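11/4/21

I own 2 style manuals and I look things up in them maybe twice a year. The rest of the time I do what you do - type the word into a search box and take whatever floats up first. Usually that's some site offering me definitions, synonyms, an anagram and the meaning of the word as a baby name.

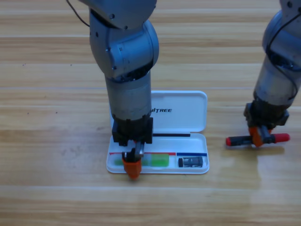
My gripe is with the example sentences. A definition can be short and dry and I'll forgive it, but the example has to sound like someone said it! Take "marker." Give me "she held the marker sideways" and I've got it, the thing you write with. What I got from one site was "the marker was a marker of quality," and I wanted to lie down.
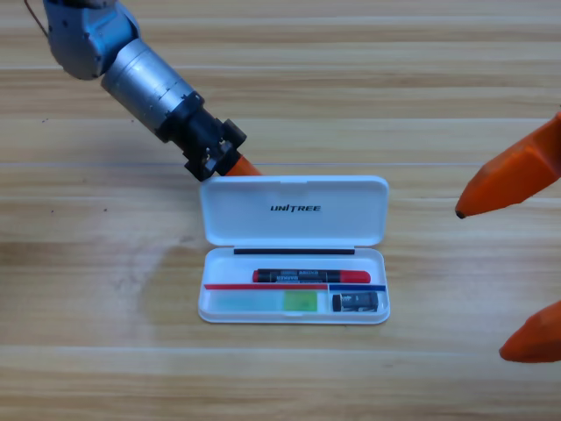
My friend Bảo Đào, who copyedits for Ganstead, thinks I'm being a snob. She says a big free dictionary beats a small good one, and she may be right for crosswords.

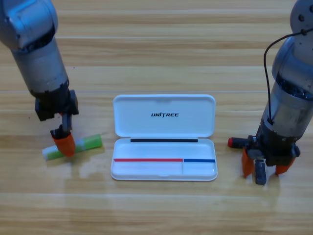 But I grew up with a school dictionary that had 667 pages and not one lazy sentence in it, and I still remember the one for "reluctant" (it had a goat in it). 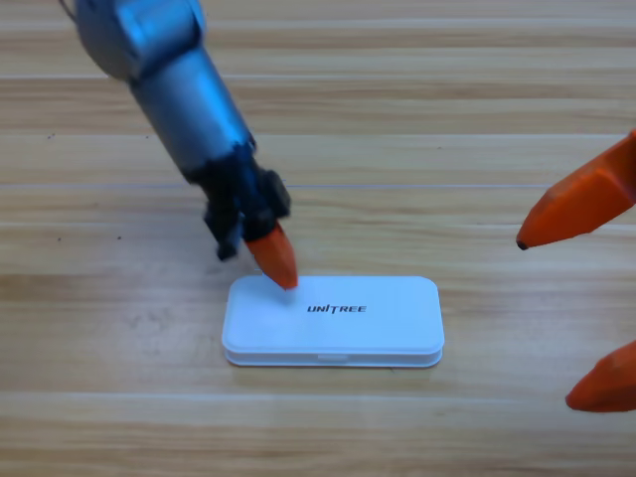

So I'd take 3,000 entries written with care over a million scraped ones. Make them plain, too. "Case" is a monster of a word, with courts and grammar and detectives all fighting over it, and a white case on a wooden table clears up one whole sense in a few words. Start there, then let the lawyers in. I'd pay for that dictionary, and I'm cheap.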